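## Plarnulex wrist camera kit, after a month of laundry

I paid $399 for the Plarnulex kit in June, mostly because Tudor Iordache wouldn't stop talking about his. You get the little camera, a wrist bracket, the cable and a recorder program that saves video and joint positions together. We're teaching our arm to open and close a washer door, so I figured a view from the wrist was exactly what we needed (it was!).

Mounting took me two tries. The bracket screws are tiny and the paper guide has them going in from the wrong side. After that, smooth sailing. Raluca Ghiță drove and I babysat the laptop, and we got 132 demos saved before we ran out of patience and snacks.

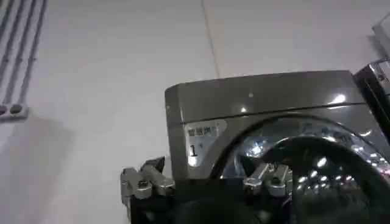 What I love most is the timing. Video and motion line up without any fiddling, and on our old Jundwood setup I spent over 3 hours a week nudging them back together by hand. The review screen is great too – tap a run, mark it good or bad, type a note, next. Maricica Nedelcu had never labeled anything before and was flying through them in one evening.

Gripes? Shiny surfaces are hard on the auto exposure, so lock it before you start or the brightness wanders halfway through a run. The cable is too short for a full wrist turn; I bought an extension. And the export only does one folder at a time, which gets old fast.

Four stars from me. I'd buy it again, and I'm already pricing a second one for the other arm.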